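Stindus (robot training method)

Last updated: March
By Eylül Bayram

Stindus is a method for training two-armed robots in simulation to carry out kitchen and tabletop tasks. It was developed at the Pastbridge laboratory and belongs to a wider group of techniques known as domain randomisation, in which the look of a simulated room is changed many times over so that the trained controller does not come to depend on any one version of it. Stindus differs from earlier work mainly in the order in which the changes are made.

Background

Controllers trained on rendered pictures often do poorly when moved to a different setting. A common answer is to vary everything from the start: lighting, worktop, objects and background. The Pastbridge group had used this approach in an earlier system, Rondeck, and found that training was slow and that the arms tended to hover over patterned items without settling on a grasp. Stindus was written as a replacement for the training stage of Rondeck and keeps the same simulator.

Method

Training runs in 2 stages. In the first, the room stays fixed and only the positions of the objects change. In the second, the positions are drawn from the same range as before, but the surfaces and the objects themselves are swapped between episodes. Items with strong printed or woven designs are held back until this second stage – the authors call them distractor textures – and are mixed in with plain ones.

The controller receives the view from a camera above the worktop, along with the joint angles of both arms. It gives a target position for each joint in return. No depth information is used. 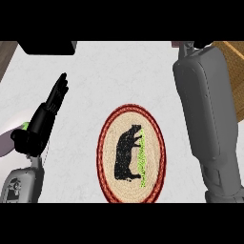 Simulated workspace with a marble worktop and a woven bear trivet between the arms.

The object library holds 371 models, of which 166 carry a pattern of some kind. Flat items such as mats and trivets are treated as a separate class, as they give a hand very little to close on and must usually be dragged to an edge or pinched at the rim. Parts of the robot may also hide an object from the camera. The method does nothing special about this, and episodes in which the target is partly covered are kept in the training set.

Results

Stindus was compared with Rondeck on a set of 343 test episodes, using rooms that neither system had met in training. It finished more of them, with the largest gain on patterned flat items. On plain, rigid objects such as cups the two systems were close. Swapping the order of the stages removed most of the gain, which the authors take as evidence that the order matters more than the amount of variety.

Limitations

All published results come from simulation. Soft materials are modelled as rigid, so a cloth or woven mat does not bend when lifted, and the authors say the scores for flat items should be read with that in mind. Trials on a physical robot are planned but have not been reported.

Related work

Courtois, a later project from the same laboratory, uses the Stindus object library with a single arm and adds touch sensing at the fingertips. It drops the fixed first stage in favour of a gradual change from plain to patterned surfaces.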